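Cell walk-round checklist, box assembly, two-arm stations
Trajkovski site, upstairs bench area
Filled in by: Poppy Sugden. Second signature: Haris Golob
Period: January, early shift start, 6:40

Scoring is OK / FIX / TALK. TALK means the hardware is fine but somebody on the line needs a conversation about it. Comments short please, Marin has to type these up.

1. E-stop reachable from both sides of table
OK. Tested both. Left one stiff, still trips.

2. Arms home without touching each other
OK. Ran it slow, then normal speed.

3. Gripper finger bolts, torque mark lined up
OK left. FIX right, mark is smeared, can't tell. Re-mark after checking.

4. Cable slack over wrist and elbow
OK but look at it again next month. Loops are generous. Want to see them at full reach with the door side open, didnt have time.

5. Speed limit set when a person is within arm's length
TALK. Setting is right. Two people on late shift thought it switched over by itself. It doesn't on this cell. Selma Pavlović to cover at handover.

6. Driver bit seated, spare bits in drawer
OK. Spares low, 2 left. Order from Cundis.

7. Table surface, joint between panels level
OK. Ran a card along it, no catch.
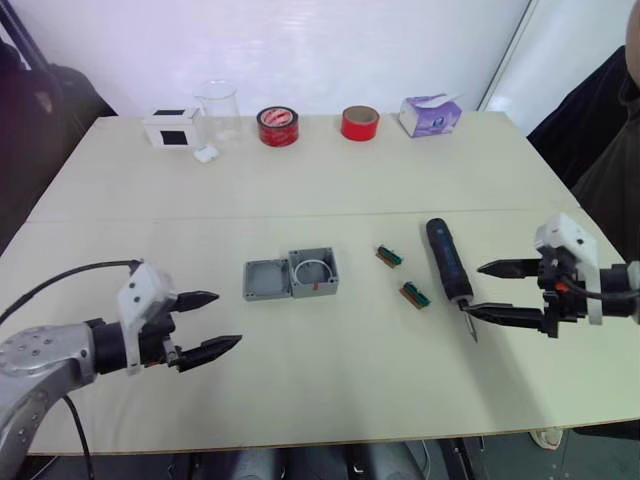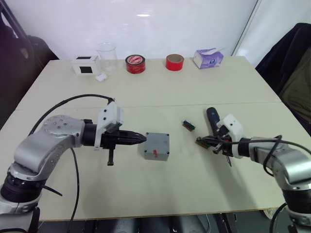

8. Who does what now
TALK, and this is the long one. Before the arms, one person built the whole box, board to last screw, and knew by feel when a thread was going. Now the job is set out, watch, clear, check. Weidong Guo did 28 years of hand assembly and says the watching tires him more than the building did. I believe him. The gray box with the little red mark on its front is the one he used to do by hand, and when one comes back wrong he is still who everybody walks over to, only it isn't in his job sheet any more. Needs to be. Also he wants the tape rolls and tissues along the back of the table kept to one list of what lives there, so that whoever starts the shift isn't guessing. Fair. Haris to write list, tape it inside the drawer.

9. Operator can stop a cycle without asking the lead
FIX. On paper yes. On the floor people still look round for Marin Kelmendi first. Put it in the sheet in plain words: you stop it, you log it, no form.

10. Rotation, max time at watch position
FIX. Sheet says two hours. Log shows one stretch well past that, cover was off sick. Need a third trained name for earlies. Poppy to ask at Rollport side, they have people who did the course and never got used.

11. Count on the log vs count on the screen
OK now. Was out last time. Screen 3927, log 3927. Stoppages logged 189, most of them part not seated. Selma thinks half of those are the set-out step being rushed, not the arms. Would like to slow set-out for a week and see. Agreed with her, needs Marin's yes.

12. Training record up to date for everyone on cell
FIX. Weidong's is missing the refresher. He did it, I was in the room. Paper never got filed.

13. Floor under and around table, trip points
OK at front. Walkway tape worn on the door side, redo.

14. Chairs and coats
TALK. Needs hooks. Asked for in the last check too, still open. Utex quote is in the folder, somebody sign it please.

15. Noise, lighting, glare
OK noise. Lighting is hard on the eyes if you sit facing the wall for a long spell, ties in with item 10. Try the blind and the lower setting on the overheads, see what the late shift say.

16. Pay grade question
Not a safety item, but it got raised at three of the stops so it goes down. People want to know if "cell operator" is the same grade as "assembler" or under it. I can't answer that. Passed to Marin, he said end of the month. Write the answer on the board when it comes, not just an email, half the line dont open email.

Open FIX items: 3, 9, 10, 12
Open TALK items: 5, 8, 14
Re-check of 3 before the right arm runs again at normal speed. Haris has the key.

Signed P. Sugden
Countersigned H. Golob, with note: item 4, I'll do the full reach test after lunch, leave the cell free.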